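Parura (workshop robot)

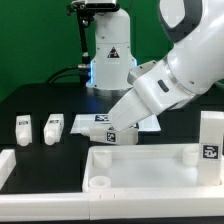 Maite Palacios
Contributing editor, home and shop automation pages

Parura is a tabletop robot workcell built in the shared workshop at Rovine. It picks up lightweight blocks and bottle-shaped dummies, turns them, and sets them down where its operator has asked for them. The project was started by Unai Paredes, a member of the workshop, and has grown into one of the best-documented amateur builds of its kind. Its notes, part files and parameter tables are free for anyone to copy, and quite a few people have!

The name is taken from the workbench where the first version was bolted together. Members also use it loosely for the software that runs the cell, although that program has its own name, Sakidau.

Background

Paredes had wanted a robot that could tidy small parts at the end of an evening, and the early plan was very modest: one arm, one camera, one bin. The arm was bought secondhand. The first public notes were posted on February 24, 2020, and described a cell that could find a single block and push it off the table more often than it picked it up. Progress after that was quick and, to anyone who enjoys this sort of thing, a real pleasure to read. Each entry in the log gives the change made, the number of tries and the result, including the bad ones.

Layout

The cell stands on a black tabletop with a deep green backdrop behind it. Both are a help to the vision software, which has an easier time finding pale objects against dark, even surfaces. The white arm works over the middle of the table. A second white base stands toward the back on a gray metallic flange, with blue light strips down its sides, and a sensor bar is held on a black bracket and pole.

A flat white board with square-patterned markers lies in the work area. Sakidau uses it as a fixed reference, and a new session begins with the board being located before anything else moves. A shallow white tray with raised walls sits to one side and holds cylindrical cups and a taller upright block. A long white rail runs across the front of the table.

Objects and markers

Most of the practice objects are simple shapes. The bottle-shaped pieces are the favorites, with their narrow nozzles and wide bodies, and they make a surprisingly good test: a gripper that handles a plain cube perfectly well can still fumble a shape that tapers. They carry black-and-white markers, and so does the upright block in the tray. A marker gives the software both a position and a direction, so the arm knows which way a bottle is pointing before it closes on it.

Marker size caused more arguments in the workshop than any other part of the build. Small ones fit neatly on top of an object but are easily hidden by the gripper fingers during the approach. The current advice in the notes is to put one marker on top and a larger one on a side face -- and to let the software remember the last good reading when both are lost.

Software

Sakidau is a small program written for the cell. It reads the markers, picks an approach angle, and slows the arm for the final 70 millimeters of travel. The slow zone was added after a run of knocked-over objects, and it is still the setting that newcomers are told to leave alone. A routine called Figueroa, named after the street outside the workshop, handles sorting into the tray. It tries a grasp up to 3 times, then skips the object and moves on to the next.

The program keeps a plain text log of every attempt. Reading the log after a long run is half the fun, and several members have written scripts of their own to plot it.

Testing

Changes to the gripper or the software are checked with a standard run of 200 grasps. The objects are placed by hand, at mixed angles, with a few lying close together so that the fingers have to find their way in between. A full run takes most of an evening. The fastest so far was recorded in November, with a set of softer fingertip pads that wore through soon afterward and have since been replaced.

Building a similar cell

The notes suggest starting with a single arm, a dark table covering and 5 objects of the same shape. Marker sheets can be printed at home on matte paper -- glossy paper catches the light and confuses the detection. The reference board should be taped or screwed down firmly, and its position measured again whenever the table is moved. Arm speed is kept low until the stop button has been tested with the arm in motion.

See also

Fiducial marker
Pick and place
Hand-eye calibration
Shared workshop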